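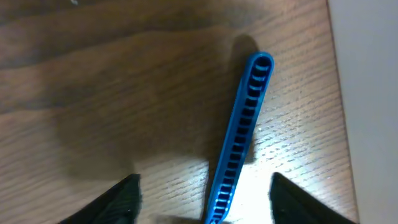
Rungnapa Suksawat has been teaching machines to tidy up at Cosness since October, and she laughs, very kindly, when I ask whether one could do my kitchen yet. "Oh, not yours, not for a while," she says. "Picking up one thing from a clear table — yes, on a good day. But a drawer full of odds and ends? We had 69 tries at that, and I still went home and did my own washing-up!" She'd happily give it another 10 years.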